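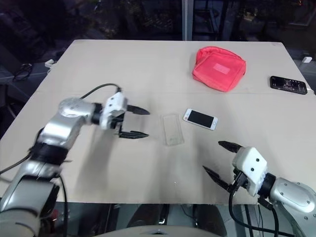
Phones and cases at Bakness: your questions

Can I bring a really old phone?
Yes please! We love the small ones with a proper home button, scratches and all.
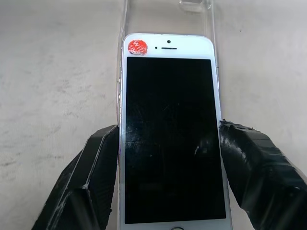
White handset with its red sticker, screen off.

Should I take the case off first?
Do, and pop it in a pouch so it stays with your things.

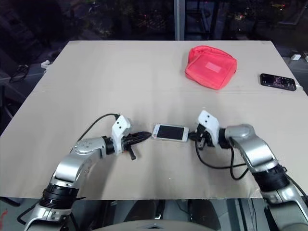 Chargers are welcome too, so bring your own lead if you have one.

Who do I ask about odd-sized cases?
Elmarie Potgieter. She has 43 in her drawer and adores a challenge!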